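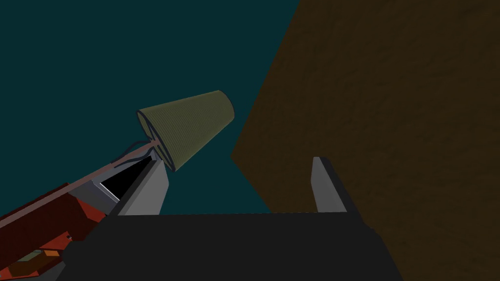 Posted by Trummer

Arkach two-arm, simulated bedroom cell. Start-up and safety check, July 2024

Sheet for the virtual cell only. The real Arkach on the Drultavley floor has its own sheet, don't mix the two, the stop test is different and so are the speed limits. Comments typed in as I went round so excuse the spelling.

Result: passed with two open points. Left gripper pad contact (see Grippers) and the stop reset (see Stops). OK to run at reduced speed. Full speed not until the reset one is closed.

BEFORE LOADING

Right build of the robot model loaded: OK
Comment: was on the old one when I sat down. Old one has the shorter travel on the fingers and will look fine until it closes on something. Changed over, reloaded, checked the name in the title bar.

Cell locked to one operator: OK
Comment: somebody had left a session open from the Nuvside end. Closed it. Please log out, two people driving the same arms is how we got the mess in the log last time.

Controller software same version as floor: OK

Log folder has room: OK
Comment: cleared old runs down. Keep the last 30, bin the rest. Do not bin anything with HOLD in the name.

Clock on the sim machine matches clock on controller: FAIL, then OK
Comment: out by a few seconds. Resynced. If this is out the log entries go in the wrong order and you end up chasing a fault that happened after the thing you think it caused.

ROOM AND FURNITURE

All pieces present: OK
Comment: desk, purple armchair, floor lamp, red nightstand, bed. Lamp is the green shade one.

Furniture has collision shapes turned on: OK
Comment: check every piece, not just the desk. Click it, look for the outline. The lamp is the awkward one, pole is thin and the shade is a cone, and the quick collision shape wraps the lot in one fat box. Gripper then stops in thin air well short of the pole. Use the detailed shape for the lamp. Slower to load, put up with it.

Blanket set as soft: not needed this run
Comment: left it rigid. Nothing in this check touches the bed.

Small items on desk sitting still after load: OK
Comment: give it 10 seconds after loading before you judge. Things settle. If the figurine is still creeping after that the desk friction is wrong, reload from the saved room and don't try and nudge it back by hand.

Fixed things fixed, loose things loose: OK
Comment: desk and bed fixed. Lamp is loose, armchair is loose, nightstand loose. Had the nightstand fixed by mistake in an earlier save, arm leaned on it and pulled a shoulder overload that wouldn't happen on a real floor. That save is deleted now.

Walls and floor solid both sides: OK

ARMS

Home position, both arms: OK
Left elbow limits: OK
Right elbow limits: OK
Wrist limits both sides: OK
Comment: drove each one gently up to the limit and let the controller stop it. Don't type the limit value in and assume. Left wrist stops a touch early compared with right. Within what we allow. Write it down each time so we can see if it's moving.

Arm to arm clearance: OK
Comment: cross the forearms slowly in front of the body and watch for the warning, it should come before they touch. It did. Warning is amber, then stop. If it goes straight to stop the amber distance has been set to nothing again.

Arm to body clearance: OK
Comment: the body shell is rounder than people remember and it comes up high between the arms. Bring the hands in low and you meet it. Do the low pass as well as the high one.

Joint cycle counter: 1,581
Comment: service check is due at 2,000. I know there's no grease in a simulated joint. The counter stays because it triggers the recalibration of the joint model against the floor machine, and skipping that is why the grip numbers went odd in the spring. Book the floor slot at Drultavley before it gets there, they want notice. September is already filling up.

Gravity direction correct: OK
Comment: drop a test block, it should fall to the floor and stay there. Sounds daft. Do it.

GRIPPERS

Open fully, both: OK
Close fully, both: OK
Comment: no jitter at the end of travel on the right. Left had a bit of a buzz, see below.

Fingers level with each other when open: OK

Pad contact, left: OPEN POINT
Comment: contact reads as on with nothing between the fingers. Comes and goes. Zeroed it, went away, came back after a few closes. I think the threshold is set too low and not a real fault in the model but I've not proved that. Don't trust the left contact reading for anything that decides a stop. Fine for general moving about.

Pad contact, right: OK

Grip force cap set: OK
Comment: set to the low value for household items. If you're coming from the crate handling work your profile will still have the high value in it, check before you close on anything thin. The lamp pole in particular, high force on a thin pole and it shoots out of the grip like a bar of soap.

Wrist camera picture live, both: OK
Comment: wave the arm, watch the picture change. A frozen picture looks just like a live one if nothing's moving.

Gripper body not hiding the fingertips in the wrist view: OK
Comment: body takes up the bottom of the picture, thats normal. You want to be able to see both fingers and the gap between.

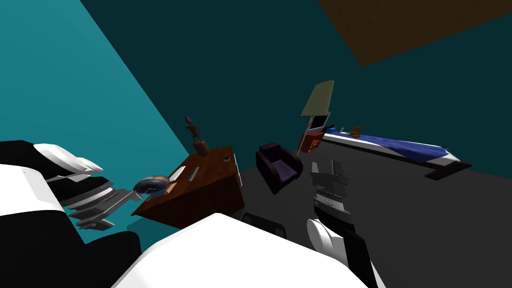
How often does the gripper zero need redoing?
Every time the cell is restarted, and again after any change of gripper profile. Open both grippers clear of everything first, then zero, then close once and open once to confirm.

STOPS AND SPEED

On-screen stop: OK
Desk button stop: OK
Comment: tested with arms moving. Testing it with them parked tells you nothing. Left arm first, then right, then both together.

Stop on lost link: OK
Comment: pulled the network lead. Arms held position, no drop. Came up as LINK on the panel, correct.

Stop reset needs a deliberate second press: OPEN POINT
Comment: it doesn't always. Released the desk button and on one go out of several the arms were live again without the second press. Could not make it do it on demand. In the sim it hurts nothing. Same reset logic goes to the floor machine though, so this has to be sorted before anyone copies this build over. Reported to Nuvside, floor copy blocked till they answer. DO NOT copy it over because you're in a rush.

Reduced speed on at start-up: OK
Speed change needs password: OK
Comment: password is not to be written on the monitor. It was written on the monitor. Changed.

Forbidden zones loaded: OK
Comment: zone over the bed and zone behind the armchair. The one behind the armchair was drawn for where the chair used to be, moved it over. If you move furniture, move the zone, they are not tied together.

FIRST MOVES

Slow reach to desk, left arm: OK
Slow reach to desk, right arm: OK
Comment: stop short of the small items, come in from above. Coming in flat along the desk top sweeps things off.

Approach lamp, gripper open, no contact: OK
Comment: go for the pole, leave the shade alone. The wire bits inside the shade have no collision on them at all, the fingers go straight through, so anything you measure up there is rubbish. On the to-do list, low down.

Back to home, both arms, no warnings: OK

SHUTTING DOWN

Arms home, grippers open: OK
Room saved under new name: OK
Comment: never save over the master room. If you've done it already say so, there is a copy.
Log closed and named: OK
Session released: OK

Still to do

Left pad threshold, try it one step up and repeat the empty close test. Whoever gets there first.
Stop reset, waiting on Nuvside.
Detailed collision shape for the lamp to go in the master room so we stop having to switch it each time.
Book recalibration at Drultavley.
Old crate profile to be renamed so it doesnt come up first in the list.

Next full check due after the reset fix goes in, or at the recalibration, whichever is sooner. Daily users only need Grippers, Stops and First Moves, but do those properly.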